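How to book live music for a company event

Start with the room. Find out the ceiling height, where the sockets are and what time the venue wants the music off. Most bands will ask for all of this in their first email, and you will get a firmer quote if you can answer straight away.

Next, decide what the music is for. Background music during a drinks reception needs a duo or trio. Dancing needs a drummer and a bigger floor. For the Stirlow summer dinner in July we had 119 guests at round tables, and a trio was enough until the plates were cleared.

Ask for a live recording as well as the studio demo. Raghavendra Poojary, who plays with Bristutano, sends out one unedited set from a hotel function room, and that is the sort of thing you want to hear.

Get the quote in writing. It should list:
Number and length of sets
Travel and parking
PA and lights, if the band brings them
Overtime rate per half hour
Deposit and cancellation terms

Travel can be a large part of the total. Our last quote had £338 on it for the van from Mapplebeck and one night's lodging.

Agree a running order. Allow 65 minutes for loading in and sound check, and finish before the doors open. Leave at least 20 minutes between sets so the speeches have somewhere to go.
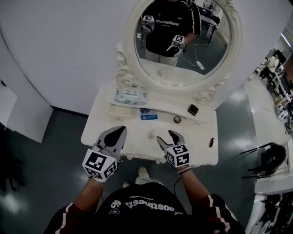

Do we have to feed the band?

Most contracts ask for a hot meal and water for each player, and the sound engineer counts as one of the players. Killian Lecomte at Druldale adds the meals to the catering order when he signs the contract.

Send the final timings a week before, with a mobile number for whoever will be at the venue when the van arrives.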